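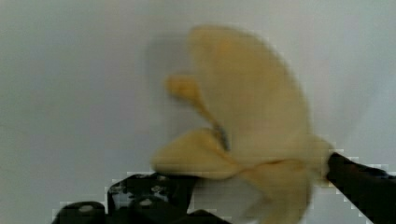
Home | Essays | Trails | Archive | Contact

June — by Faisal Jadoon
3 min read

I still buy paper maps, and I'm tired of being teased for it. My wife thinks it's a hobby. My phone thinks I'm lost.

Last summer I drove up to Wellham to walk the ridge over to Clismont, and I had two maps with me: the free one I'd downloaded and an old folded Brusetti sheet I paid too much for at a yard sale. The free one had a nice blue line running straight across the valley. The Brusetti had a marsh there. Guess which one my boots agreed with!

Now, I don't hate free maps (I've got 117 of them on my laptop, so I'd better not). They're great for seeing where a town sits or how far it is to gas. But so many are copies of copies, with the names spelled three different ways and no date anywhere. A map without a date bugs me more than a map with mistakes. If I know a sheet is from before they moved the road, fine, I can work with that.

And contour lines — can we please get the contour lines back? Half the sites I use have swapped them for a soft gray shading that looks lovely and tells me nothing about whether I'm climbing 800 feet or 2,000 before lunch. My knees would like to know.

The Farooqui series does it right, if you can find one. Small type, ugly green, every creek labeled, survey year printed in the corner. I'd take that over a pretty one any day, and I'd pay for it too. I'm still missing the sheet north of Clismont, so if you have a spare, write me.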